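Povside Community Board > Local News & Talk > The year in Povside: what was your biggest story?

Elfriede_A
Every year the Chronicle does its look back at the local news and every year I sit there with my tea shouting at it, so let's do our own! What was the biggest thing to happen in Povside since last January? Mine is easy. The swing bridge reopening in March, after all those months of driving round by Kasis to get a loaf of bread. I walked over it at seven in the morning on the first day and there were people already out on it in their slippers. The school band played later on, a bit ragged in the wind, and I don't mind telling you I had a cry.

hauke.s
Bridge for me too, though I'd put the library vote above it. 2831 signatures on that petition! In a town this size! I had the clipboard outside the baker's for most of it and people were crossing the road to sign, which is the opposite of what usually happens when I'm holding a clipboard.

Fakhoury_Anas
Library, no contest. The bridge was always going to reopen, it was a repair job. The library was going to shut and then it didn't. I was up in the gallery for the vote and the noise when they read it out was like a cup final.

Elfriede_A
"A repair job"!! Anas, you live on the library side. Try getting to the dentist from Mill Lane with no bridge.

Fakhoury_Anas
Fair point about the dentist. I still say a repair isn't news, it's maintenance. Big news is when something could have gone either way.

TonanV
Can I put in a word for the Fröhlich bakery moving into the old bank? I know it isn't politics but it has changed the High Street more than anything else this year. There are lights on in there at five in the morning, you can smell it from the bus stop, and they've kept the old counter and the clock. My two go past on the way to school and come home with no dinner money left.

We did our own round-up at the table on New Year's Eve, everyone had to name one local thing and one family thing. My eldest said the bakery for both.

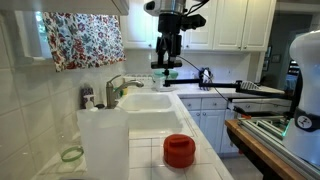
My mum said the flood sirens being tested at last, and she went on about it for some time, so I'm passing that along as her vote. She's been asking for that test for years and she stood at the back door to listen to it with her coat on.

hauke.s
Good shout from your mum, I'd forgotten the sirens. We couldn't hear them at all up by the water tower, did anyone else have that? The council said the whole town would be covered.

El-Sayed
Heard them perfectly on Station Road. Dog went under the bed and stayed there until tea.

I'm surprised no mention yet of the football! Ladies' side up two divisions in two seasons, and over 190 people at the last home match, standing three deep behind the far goal. I've been going since it was me and somebody's grandad. That penalty save in the last game was the best thing I saw all year, bridge or no bridge.

Fakhoury_Anas
That save was magnificent. She went the wrong way and got it with her foot! All right, library first, penalty save second.

Elfriede_A
I'll allow the football. Still not having the bakery above the bridge, though. Lovely rye loaf, but it's a shop.

TonanV
It's a shop that gave six school leavers a start, Elfriede! And it's the first time in ages that something has opened on that side of the street when all we'd had was closing. I think that's as big as the bridge. Bigger, if you're seventeen.

Elfriede_A
Hm. Didn't know about the school leavers. The Chronicle never printed that, did they? I'll move it up to third.

hauke.s
What about Zanus pulling out of the industrial estate? Sorry to lower the mood, but it was on the front page for weeks and I know three families who were caught by it. A list of the year without it would look odd to them.

El-Sayed
Yes, it should be on there. My brother-in-law was on nights at Zanus. He's at the boatyard now and likes it far better, but it was a rotten spring for them.

Fakhoury_Anas
Agreed, put it on. And did the Chronicle ever follow up on who's taking the units? I've seen vans going in and out by the back gate.

hauke.s
Not that I've read. I'll ask at the next open council meeting, they take questions from the floor at half past six.

Elfriede_A
So far I've got the bridge, the library, the bakery, the football, Zanus and the sirens. I'm leaving the thread open for more. The carnival must be worth a mention, surely, and whoever painted the bus shelter by the allotments. I love that heron!

TonanV
The heron!! Yes! Put the heron on.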